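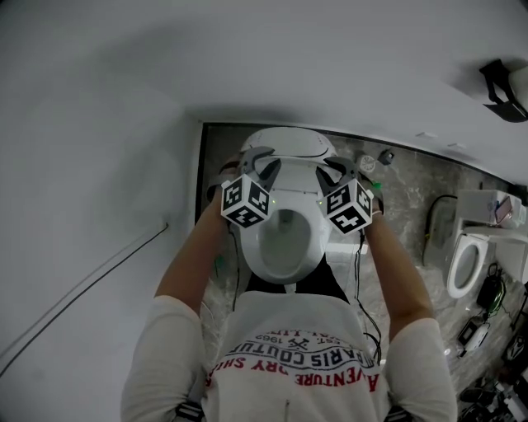

Why does a robot need to know where both of its hands are, when it could just watch the thing it's holding?

Because the thing it's holding spends most of its time hidden behind the hands. A controller that trusts only the object will lose it at the worst moment, and a controller that knows the distance and angle between two grippers can keep going on that alone until the object comes back into view.

I heard more or less that answer from Lucía Requena, over a very large pot of tea, on my first morning at Zerkon's workshop in Nutdale. I had driven up in May expecting to write about motors. By lunch I had filled half a notebook with coordinate frames and hadn't written down a single thing about motors, and I've come to think that was the right way round.

Zerkon is a small outfit and its software group is smaller still. Their current work is on what they call paired carrying, meaning any job where two hands share one load, and the load they have settled on for this season is the toilet seat. It's a lovely awkward object, when you stop to think about it (and I have now stopped to think about it for longer than I ever planned to). It is glossy, it is white, it has a hole through the middle, and on a white background a depth camera will happily report that half of it isn't there. The person doing the demonstrating clamps one edge in each gripper, jaws facing inward, and a patterned cube rides on each gripper so the software can work out where the hands have got to.

The cubes are the part I liked best. Each face carries a black-and-white square pattern, and since the program knows the size of the pattern beforehand it can work out the cube's position and tilt from a single view. One cube gives you one hand. Two cubes give you the line between the hands, and that line, Lucía told me, is what everybody on the floor cares about.

"If both hands are on something rigid, the distance between them shouldn't change," she said. "So when the tracker says it changed, either somebody slipped or the tracker is telling fibs. Mostly it's fibs."

The fibs have a favourite form. Seen nearly straight on, a flat square pattern has two possible tilts that look almost the same to the maths, and the estimate can flip from one to the other and back again like a loose shutter in the wind. The old code smoothed over the flips, which made the graphs prettier and the wrists worse. The new code, a module named Hatel, keeps both answers alive for up to 120 milliseconds and throws one away only when the second hand rules it out. It's a modest idea and it took them most of a winter.

Julián Villalobos wrote the planner that sits on top. He is a patient explainer - he drew me the same diagram on three different scraps of cardboard, each a little bigger than the last - and his trouble is a different one. Two arms holding one rigid seat form a closed loop, so you can't plan the left and then the right and hope they agree in the middle. His planner moves the seat first, as if it were floating by itself, and then asks whether both arms can reach the places they'd need to be. When they can't, it tilts the seat a bit and asks again.

For checking all this they use a replay tool called Boychuk, which I found oddly soothing to watch. It plays a demonstration back as coloured lines, one for each hand, with a grey bar joining them, and whenever the bar stretches past its tolerance of 2 millimetres the playback stops and waits for a human to have a look. The library held 3530 demonstrations while I was there. Julián had a stopped one open on his screen, the bar gone orange, and he scrubbed backward and forward through it for a good ten minutes before deciding that the clock on one gripper was running behind the other.

"That's a timing bug dressed up as a grip bug," he said, quite cheerfully, and wrote it on the whiteboard under a long column of others.

I asked them both what comes after seats. Lucía would like to try something soft, a folded towel perhaps, where the distance between the hands is allowed to change and the grey bar no longer means very much. Julián would like to finish the seats. They have been having this conversation for a while, I gather, and they went on having it as I packed up my notebook and hunted around for my keys.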